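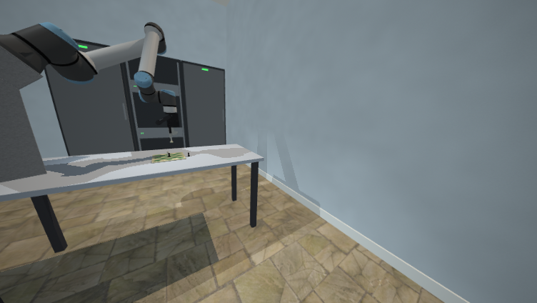

I've had checks on the brain since the end of June, and it's all the fault of my back porch floor. It's an old wood floor that somebody painted brown, and somebody before that painted green, and every summer a little more of the green comes up through the brown by the screen door where everybody walks. So this year I decided I'd had enough of looking at it and I was going to paint checks on it, like the floors in the magazines. The trouble with checks is size. Look at that little checkered game board on the long table up there. It's a nice thing to have on a table, and your eye goes right to it, but picture squares that small running from one end of the table to the other and you'd be dizzy before you sat down. I very nearly did exactly that to my porch, so let me tell you how it went, because I got a lot of mail the last time I said the word "porch" in this newsletter and I know there are plenty of you with a bad floor of your own.

My first plan was small squares. I'd seen a kitchen done that way, black and cream, and I loved it, and I went around for a week telling people about my little squares (my sister stopped picking up the phone). Then I did what I always tell you folks to do and never do myself, which is lay it out in newspaper first. I cut a pile of squares, put them down in one corner, and went and stood in the kitchen doorway with my coffee. It was awful! It buzzed. It looked like the porch had gone out of focus. I left it there until supper, hoping it would grow on me, and it didn't.

So I went bigger, and then bigger again, and where I ended up was 10 inches on a side, turned on the diagonal so the points run toward the yard. If your room is narrow like mine, do try it on the diagonal before you decide. Straight checks show you every place where your walls aren't square, and my walls have not been square since before I was born. On a slant you don't see it so much. The cut pieces along the edges all come out a bit different and your eye lets it go.

I bought everything at Tkachenko, the hardware store across from the post office, where I've been going so long that they've quit asking if I need help. I do wish they'd ask. I came home with the wrong primer and had to go back. What I wanted was the kind that sticks to old oil paint, and what I'd picked up was meant for new drywall. Read the can in the store. I had my reading glasses on top of my head the whole time.

Now the prep, and I know you want to skip this part. I did too. I spent longer on the prep than on the painting, a lot longer, mostly on my knees on a folded bath mat. I swept, I vacuumed, I swept again. I scraped everything loose with a pull scraper. Since it's an old house I used one of those lead test kits before I did any sanding, and I'd beg you to do the same, and if yours comes up positive then stop right there and call somebody who does it for a living. Mine was fine. I scuffed the whole thing with a sanding pole, washed it with plain water and a drop of dish soap, and then I left all the windows open and went to bed.

A word on nail heads. My porch has a great many, and a few had worked up over the years. I set them back down with a nail set and filled over the top, and I felt very clever until the filler shrank and left me a row of dimples by the steps. You have to fill it a little proud and sand it back. I've decided I like the dimples.

Primer went on in the morning and it looked so clean and bright that I thought about stopping there. I really did. A plain white porch! But we have a dog, so that was the end of that.

Then you put your light color down over everything, wall to wall. Don't try to paint the light squares one by one, it's twice the work and you'll get a ridge at every edge. I used a floor paint from Vurnen in a shade they call Gravement, which I can't pronounce and which is a sort of warm gray, like the inside of a mushroom. It took two coats. Let it dry longer than the can tells you to. I let it sit through a whole rainy spell, because damp air slows everything down, and because (fine) I didn't feel like getting back on my knees.

The measuring is what scares people off, so let me go slow. Find the middle of the floor. You do that by snapping a chalk line from the middle of one short wall to the middle of the other, and then doing the same with the long walls, and where they cross is your middle. Start there. Never start in a corner! If you start in a corner you get whole squares where you began and skinny little slivers on the far side, and the far side is always the one you see from your favorite chair. From the middle, mark your diagonals and work out toward the walls. I used a square of cardboard as a template, and I cut a new one when the corners got soft, which I'd suggest, since mine had gone a bit round by the time I noticed and I had to redo one row with the ruler.

Use a light chalk. Blue is fine. Do not use the red, it's meant to be permanent, and it is.

Then tape. You tape around the outside of every dark square, and this is where you'll lose your mind a little, because you can't tape neighbors at the same corner all at once without covering something up. Put a small X of chalk in every square that's going to be dark. Please do this. I had been so sure I'd remember, and then I answered the door and came back and painted a light square dark, and I was halfway across the next one before I saw it. Wiped it up with a wet rag, no harm done, but my heart was going.

The trick I want to pass on came from Solomiia Vakulenko, who wrote to me after last month's letter about her mother's kitchen. Once your tape is down and pressed flat, you run a thin coat of the LIGHT color along the tape edge and let it dry. Whatever sneaks under the tape is the light color, so it doesn't show, and it seals up the gap. Then you paint your dark color over it, and when you pull the tape you get a line so sharp you'll want to call people in from the street. I'd never heard of it in all my years of painting things I shouldn't have. Thank you, Solomiia! Pull the tape while the paint is still a bit soft, slowly, folding it back over itself.

For the dark I went with a deep green, a little nod to whoever painted it green in the first place. It needed three coats. The first one looked terrible, all streaks, and I had a low moment with a sandwich on the back steps. By the last one I was happy.

I'm sure you want to know what it cost. With the primer I had to exchange, the paint, the good tape, the chalk and a new roller frame after I stepped on the old one, plus the porch swing chain I bought while I was in there and am choosing to put on the same bill, it came to more than I planned and less than my brother-in-law guessed. A flooring man once quoted me 940 dollars to tear the old boards out and haul them off, and that was before a single new board went down. I'm glad I kept the boards.

No topcoat, by the way. I asked at the store and got one opinion at the counter and a different one in the parking lot. The paint is made for floors and I'd sooner touch up a square every so often than have a shiny porch that goes yellow on me. If you've put a clear coat over yours and it's held up through a few winters, write and tell me what you used.

We had supper out there the first night we could walk on it, in our socks, with the fan going. The dog wouldn't step on the green squares. She'd go from gray to gray, very slowly, with her ears back, and then she'd give up and lie down in the doorway. She's over it now, mostly.

Next time I'm going to get to the mail about squeaky stairs, and I've had a request for the Urketari, the walnut bars my aunt used to make and named after nothing anybody in the family can explain. I've got her recipe card here, but there's a butter stain right over the oven temperature, so I need to bake a pan or two first and see. If you've got a question about the floor, send it along before I forget what I did!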